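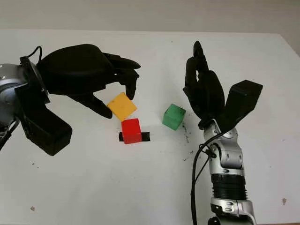

# What is a by-election, and why do grown-ups get so excited about one?

Last Friday my whole street was covered in posters. There were orange ones and purple ones, and one in a bathroom window that I'm fairly sure was upside down. We were having a by-election in Dusdale, and I thought I'd tell you how it works, as I got to stay up far too late for it.

## First, what's an MP?

MP is short for Member of Parliament. The country is divided up into lots of areas called constituencies (say it slowly: con-stit-u-en-sees) and each one picks one person to go to Parliament and speak up for the people who live there.

Most of the time, everybody picks on the same day. That's a general election. But sometimes an MP stops in the middle, perhaps to do a different job, or because they're poorly, and then there's an empty seat. A by-election fills that one seat. The rest of the country just watches!

## What is a party?

Sadly there isn't any cake. A political party is a group of people who agree about lots of big things, like how to run schools and what to spend money on. They don't agree about everything, mind you. I've heard people in the same party argue for an hour about a bus stop.

You don't have to be in a party to stand, though. Someone who isn't is called an independent, and we had 3 of them in Dusdale.

## How do you vote?

You go to a polling station, which might be a school or a church hall (ours is the library, next to the dinosaur books). You're given a piece of paper with all the names on it, you go into a little booth and you put a cross by one name. Then you fold it up and post it in a box. It's secret, so you never have to tell anyone who you chose, not even your mum.

You have to be 18 to vote for an MP in the by-election we had. I think I asked if I could have a go every single year until I was.

## Then comes the counting

When the polling station shuts at ten at night, the boxes are taken to one big room. People sort the papers into piles and count them by hand, and others stand and watch to check it's all fair. The person with the most votes wins, even if it's only by one.

Our winner was ahead by 230 votes. The person who came third got 1,094, and the one at the bottom got 25, and she still gave a lovely speech and thanked all of them.

I got home at four in the morning and ate cereal in my coat.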